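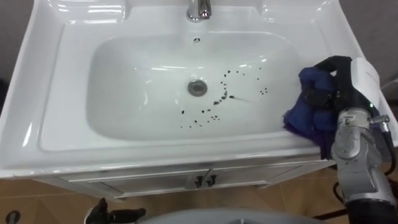 Price the work first and the machine second, Elfriede Mösli tells every buyer she trains, and leave the catalog closed until you can say what the machine will do on an ordinary morning.

Chapter 5
Planning the Purchase of a Cleaning Robot

Terms in this chapter: purchase price, running cost, consumable, wear part, acceptance test, service window

In Chapter 4 we sorted equipment needs into those that call for a new purchase and those that can be met by repair, rental, or a change in schedule. We now take one kind of purchase, a robot for wiping sinks and counters, and follow it from the first request to the signed order. The same steps apply to floor machines and to most other powered equipment, though the amounts will differ.

The running case is Simen, a company that cleans guest bathrooms under contract. Its manager has asked for robots with two arms. The request form gives a purchase price and nothing else. By the end of the chapter you should be able to fill in the rest of that form.

5.1 Describing the task

A budget starts with a written description of the task. The description names the surface, the soil, the tool, and the finished condition. "Cleans bathrooms" is too broad to price. "Wipes spots from the inside of a ceramic basin with a cloth" can be priced, because a seller can be asked to show it and a supervisor can time it.

The description should also list what the machine will not be asked to do. Simen left mirrors and faucets to its staff, so the manager struck a second set of tools from the order. Items like this often stay in a quote by default, and the buyer has to ask for them to come off.

Write down the space as well. Measure the doorway, the floor area in front of the vanity, and the height of the counter. If the floor has a drain or a raised threshold, note that too. A machine that can do the task but can't get to it is a total loss. 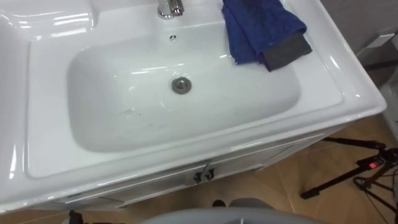 Ask what the cloths cost, Laurier Zacharias wrote in the margin of the first draft budget, and ask who is going to wash them.

5.2 Consumables and labor

The manager had entered zero on both lines. After a week of checking laundry slips, the corrected entries were $569 a month for cloths and laundering and $932 a month for the hours staff would spend loading, moving, and checking the machines. Together they come to $1,501 a month. Over the 16 months of the contract, that is $24,016, and none of it appeared on the original form.

Some of this money was already being spent. People use cloths too. In a comparison, count only the change from current spending. In a budget, enter the full amount, so that the department has the cash to pay its bills.

5.3 Wear parts

Sellers don't all draw the line between a wear part and a repair in the same place. Vilex, one of the two bidders, put gripper fingers under warranty and cables outside it. Jerka did the reverse.

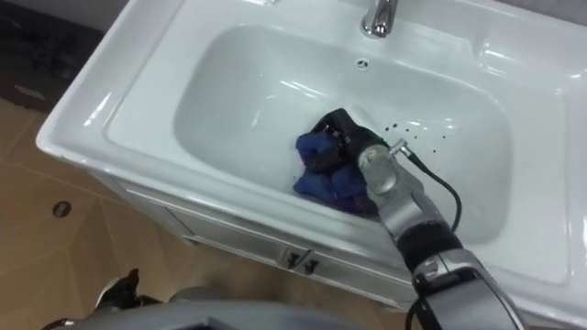
To compare two warranties, go through the machine at its place of work and list whatever touches, bends, or hangs. At a sink the list is short. The gripper fingers press down into the cloth inside the basin, so they go first. Next is the thin black cable that loops out from the connector near the wrist and hangs loosely along the arm, where it could catch on a fixture. Ask each bidder for the price of these parts, the delivery time, and whether your own staff may fit them. Enter the answers side by side.

Simen's manager did this in February and sent both bidders back the same blank table. Vilex returned it complete. Jerka left the delivery column empty, and the manager entered its longest quoted lead time in every row.

5.4 The acceptance test

The order should state how the machine will be tested before the final payment is released. Use the task description from Section 5.1 word for word.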